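Mon petit tableau blanc et la table beige

Bon, je vous avais promis un billet sur la bibliothèque du salon et finalement je vais vous parler d'un tableau blanc. Un petit, carré, que je pose à plat sur la table, et qui a pris en quelques semaines une place assez ridicule dans ma vie.

Tout a commencé en janvier, quand j'ai vidé le tiroir du bureau. J'y ai trouvé des listes de courses vieilles de plusieurs mois, trois carnets entamés (dont un avec une seule page écrite, « appeler le dentiste », souligné deux fois) et un paquet de post-it qui ne collaient plus du tout. J'ai tout mis au recyclage et je me suis dit que j'allais arrêter le papier pour les choses qui ne durent qu'une journée. Les rendez-vous restent dans l'agenda, les idées de billets dans un cahier, et tout le reste va sur le tableau puis disparaît le soir d'un coup de chiffon.

Au départ je voulais l'accrocher au mur, comme tout le monde. Sauf que mon mur clair sans rien dessus, j'y tiens ! J'ai vécu des années avec des étagères partout, des cadres, des crochets, et j'ai attendu cet endroit nu assez longtemps pour ne pas y percer deux trous dès le premier hiver. Alors le tableau est resté couché sur la table, d'abord par flemme, ensuite par goût.
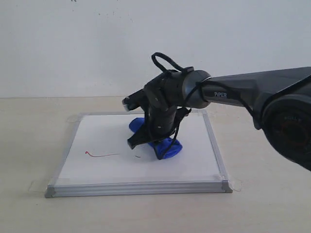

Et à plat, ça change vraiment la façon d'écrire. On pose l'avant-bras, on écrit petit, on peut dessiner un plan de table ou un patron de coussin sans avoir l'épaule en feu au bout de cinq minutes. Les feutres coulent mieux aussi, enfin je trouve. Au mur, j'avais toujours l'impression de faire cours à quelqu'un.

Le seul défaut, c'est qu'on a tendance à poser des choses dessus. Une tasse, le courrier, les clés. J'ai retrouvé un soir ma liste du lendemain imprimée à l'envers sous une enveloppe, avec la moitié des mots partis. Depuis, la règle à la maison est simple : le tableau ne sert pas de plateau. Je la respecte une fois sur deux.

Pour le nettoyage, j'ai fait quelques essais, et je vous livre le résultat en vrac. Le chiffon microfibre sec suffit si on efface le soir même. Si on laisse traîner plusieurs jours, il faut l'humidifier un peu, et le rouge est de loin le pire. Le vieux truc de repasser au feutre neuf sur une trace ancienne avant d'essuyer marche très bien, essayez. Par contre, pas d'éponge qui gratte : j'avais massacré un tableau comme ça dans mon ancien appartement, il gardait ensuite la moindre trace et il a fini à la déchetterie.

Je passe aussi un coup le long du cadre, où la poussière de feutre s'accumule. Un coton-tige, deux minutes, et c'est bizarrement satisfaisant.

La table, maintenant, on m'a posé la question sous le dernier billet. Elle est beige très clair, presque crème selon l'heure, et je l'ai choisie pour ça. J'avais hésité avec une table foncée, superbe en magasin, mais chez une amie j'ai vu ce que ça donnait avec la poussière et j'ai renoncé tout de suite. Le matin vers 7 heures, quand j'ai mon café et que rien n'est encore écrit, je trouve ces tons pâles très reposants, même si on m'a déjà dit que ça faisait salle d'attente (je ne suis pas vexée, presque pas).

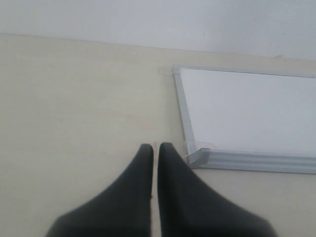

Côté organisation, j'ai fini par diviser ma journée en deux colonnes. À gauche ce qui doit être fait, à droite ce que j'aimerais bien faire. La colonne de droite déborde toujours, évidemment. J'ai essayé une troisième colonne pour les repas, mais sur un petit format on n'y voit plus rien, et les menus sont repartis sur le frigo.

Je n'écris plus qu'avec deux couleurs, noir et bleu. Le vert est joli mais trop pâle sous la lampe, et le rouge, je vous ai déjà dit ce que j'en pensais. Je garde les feutres couchés dans une boîte, bien fermés. J'en ai perdu plusieurs en les rangeant pointe en l'air dans un pot, ils étaient secs au moment où j'en avais besoin.

Si vous avez une astuce pour les traces de bleu très anciennes, je prends, les commentaires sont ouverts. Et la bibliothèque, c'est pour la prochaine fois, il me reste deux étagères à trier et un carton de romans dont je n'arrive pas à me séparer.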